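Zerngate 2 Desk Partition, Fabric Covered
Itine Office Furniture / Screens and Partitions / Desk-mounted
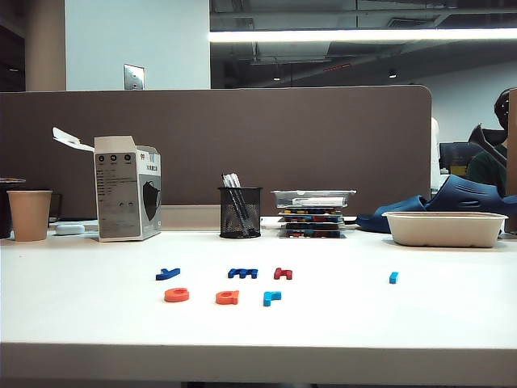
Overview

The Zerngate 2 is an upright fabric screen for the back or side of a desk. It gives a person working at a shared bench some visual privacy and takes the edge off nearby talking. The top corners are rounded. The panel clamps to the desktop and needs no drilling, so it can be moved when the seating plan changes.

It is sold for offices, school front desks, library workrooms, call rooms and reading corners. Most orders we ship are for facing desks, where one panel serves both sides.

The Zerngate 2 replaces the original Zerngate. The clamps are new. The fabric range and the panel sizes have not changed, so old and new panels can stand next to each other in the same row.

Construction

The core is pressed mineral fiber in a softwood frame, with a thin layer of foam on each face. The cover is a woven polyester, pulled over the frame and closed along the bottom with a zipper. There is no visible trim on the top or sides.

The cover comes off for cleaning or replacement. Allow 15 minutes per panel the first time, less once you have done a few. Replacement covers are sold separately under the Thongsuk fabric line.

The fabric takes standard pushpins. Hook tape will hold light paper but will raise the nap if it is pulled off often.

Colors

Taupe
Slate
Oat
Moss
Brick

Fabric is dyed in batches and there can be a slight difference between one batch and the next. If you are filling a whole room, order all the panels together. If you are adding to an existing room, send us the batch code from the label inside the zipper and we will match it if we can.

Swatch cards are free. Ask for them by color name.

Sizes

Small: 31 in. wide, 16 in. high
Medium: 47 in. wide, 16 in. high
Large: 63 in. wide, 16 in. high

All three are available in a 20 in. height on request. Taller panels ship in December and are not returnable.

What is in the box

One covered panel
2 desk clamps
One hex key
Rubber pads for the clamp jaws
Printed instructions

The large panel comes with a third clamp, packed in a separate bag.

Fitting

The clamps fit desktops up to 1 1/2 in. thick. Check for a crossbar or cable tray under the back edge before ordering. The jaw needs 2 in. of clear space underneath.

Put the rubber pads on the jaws first. Set the clamps on the desk edge, spaced evenly, and tighten them by hand. Lower the panel into the slots and check that it stands straight, then finish with the hex key. Do not overtighten on glass tops. For glass, use the wide jaw set (part Z2-WJ), sold separately.

Two people are recommended for the large panel.

Care

Vacuum with a brush head. For coffee and other water-based spills, blot with a damp cloth and let the fabric air dry. Ballpoint ink should be left to a cleaner. Covers can be machine washed cold, zipper closed, and must be put back on while slightly damp or they will be tight at the corners. Do not tumble dry.

Sound

A desk screen at this height softens voices at seated level. It will not block them. For rooms with hard floors and bare ceilings we suggest pairing it with Grandusness wall panels, which use the same core and come in the same five colors.

Price and ordering

The medium panel in any stock color is $247. Prices for the small and large panels are on the order form, along with volume pricing for full rooms.

Stock colors normally leave the warehouse within a week. Panels ship flat. Please open the carton on the day it arrives and report corner damage right away, as the carrier gives us only a few days to make a claim.

Returns are accepted on unused stock panels in the original carton. Covers that have been taken off the frame cannot be returned.

Warranty

Frame and core: five years
Clamps: five years
Fabric: two years against seam failure and fading in normal indoor light

Contact

Questions about fit or desk thickness go to Iulian Lungu in product support. A photo of the underside of the desk and one measurement of the top are usually enough for him to give an answer.

For school and library quotes, write to Somkiat Thammasiri in sales. Include the number of desks, the desk widths and whether they face each other.

Page updated Sun 29 September

Related items

Thongsuk replacement cover, medium
Zerngate wide jaw set, Z2-WJ
Zerngate linking strip, for joining two panels in a row
Grandusness wall panel, square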